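Korketti (robotics course project)

Korketti is a student project in two-arm manipulation carried out within the introductory robotics course at the Haugen technical college. Students work in pairs to teach two robot arms a tabletop task involving fruit and a plate. The project replaced an earlier line-following assignment and is graded on the written log as well as on the task itself. The course is taught by Linnea Fjeld.

Background

The assignment was drafted by Fjeld and a former student, Ekene Mohammed, after a term in which most groups finished the line-following work early. The name comes from a basket-carrying figure in a local children's rhyme. Teaching takes place in the Brustusgate building, in a laboratory shared with the course in machine elements.

Work area

Both arms are mounted at the front of a small booth framed in aluminum extrusion. The walls are printed with mushrooms and a white picket fence, and wire mesh baskets hang on the back and left walls. The floor has a gray marbled pattern. Each arm ends in a gripper, and either gripper can reach the middle of the floor, so the pair must agree on which arm moves first.
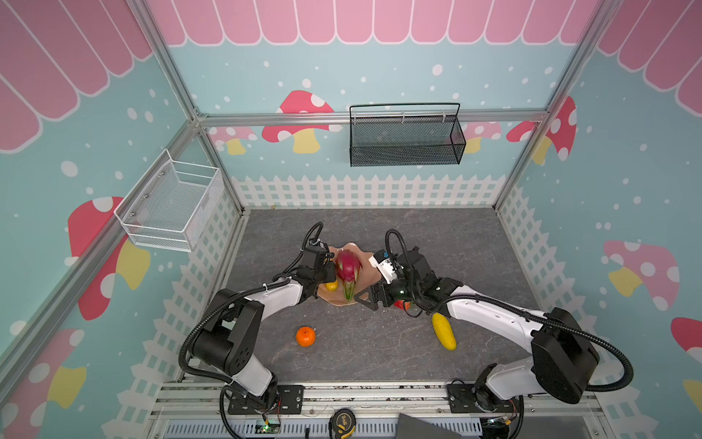
Task

A run begins with the fruit spread over the floor and a plate within reach of at least one arm. The students name a piece of fruit before the run, and the arms must place it on the plate and withdraw. Handing a piece from one gripper to the other is allowed and earns extra credit. A run is void if the plate leaves the floor or if the arms touch each other above the wrist.

The dragon fruit is regarded as the hardest piece because of its scales, which give the fingers an uneven surface. Long pieces are normally gripped across the middle.

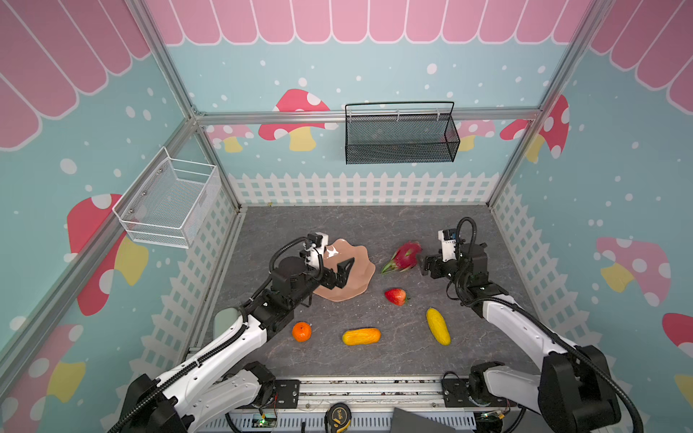 Left gripper over the pink plate, with the dragon fruit between the two arms.

Course format

The project runs for 16 weeks and ends in December. The first 2 weeks cover safety and joint limits. Each pair then records 200 runs by steering the arms by hand, and uses the recordings to train a control program. Runs with errors are kept and marked in the log. The final session consists of 17 unassisted runs per pair, with the fruit laid out by the instructor.

Related projects

Itby, a second-year elective, uses the same arms for folding cloth. Students must have passed Korketti to enroll, although log templates and grading rules differ between the two.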